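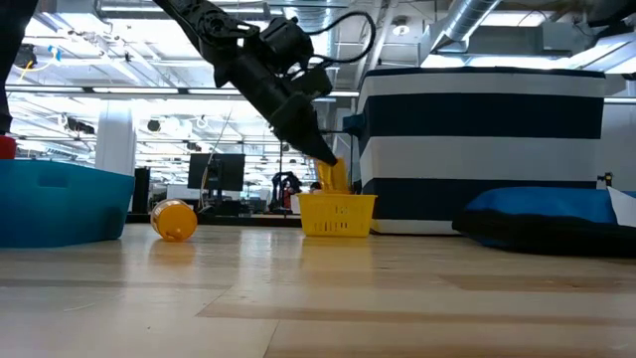

Robotics and Automation Desk

Two grippers, one cluttered table

Most gripper trials are done with blocks. A wooden cube has flat sides, a known weight and a surface that doesn't shine, and almost any pair of fingers can pick it up. The trouble starts when the blocks are put away and the groceries come out.

Over the winter we compared two parallel grippers on a tabletop sorting job: the Dokberg, a slim unit with tapered fingers, and the Pandance, which is wider and has soft pads. Each was tried on the same model of arm, with the same controller and the same cameras. The controller software was Simon, which we have used for two years and know the faults of. The task was to move household items between small plastic baskets and larger bins, one at a time, without dropping or crushing them.

The items were chosen to be annoying. Glossy packaging was at the top of the list. A shiny yellow wrapper standing up in a yellow basket gives a depth camera very little to work with, and the overhead lights add streaks of their own on a varnished table. Pill bottles were next. They are light and they roll, and when one is lying on its side the fingers have to come down on both sides of the curve at the same time. Soft bags came last, and were the worst for both grippers.

We logged 1,589 attempts in total. The Dokberg had 800 of them and the Pandance had 789 minus a batch of 100 thrown out for a calibration error, leaving 689. The remaining 100 are in the log but not in the results.

The Dokberg was the better tool in tight spaces. Its fingers narrow to a small tip, and it could get down between an item and the wall of a basket without pushing the basket along the table. That matters more than we expected. A small plastic basket weighs next to nothing, and a wide gripper that brushes the rim will shift it a centimetre or two, after which every position the controller has stored is wrong. The Pandance did this often enough that we ended up taping its baskets down.

On smooth packaging the order was reversed. The Pandance pads spread the load and held slippery film at low force. The Dokberg needed a firmer squeeze, and with crinkly wrappers it tended to pinch a fold of film and leave the contents behind. We tried rubber sleeves on the fingertips, which helped, but they made the tips thicker and took away some of the advantage in the baskets. The sleeves also wore through at the corners and had to be changed every few days.

Bottles were close to even. Both grippers managed them well when the approach was square to the bottle and poorly when it was more than a little off. Faults here were mostly the camera's. Orange plastic is partly see-through, and the depth reading often landed on the table behind it. Moving the fixed camera higher fixed most of this. We then lost sight of anything standing close behind the tall fabric bins, so the camera came partway down again and stayed there.

Cables deserve a paragraph. Anything mounted at the wrist needs power and a data line, and the line has to have enough slack for the wrist to turn fully without catching. Our first routing was too short and pulled a connector loose at 337 attempts. The second was a long loop held clear of the arm. It looks untidy and it has not failed.

The controller was the least interesting part of the trial, and we mean that kindly. Simon handled both grippers with a change of profile and a restart. Its force setting is coarse at the low end, and owners of soft-pad grippers will notice. We borrowed a licence for Truvia, a newer package with finer steps, and ran it for an afternoon. The low-force control was good, but the setup took most of the morning and the emergency stop menu was buried two screens deep.

For baskets and crowded bins we would buy the Dokberg and budget for sleeves. For bagged and wrapped goods on an open table, the Pandance is worth its extra width. The soft bags are still waiting for a third gripper, which is due in December.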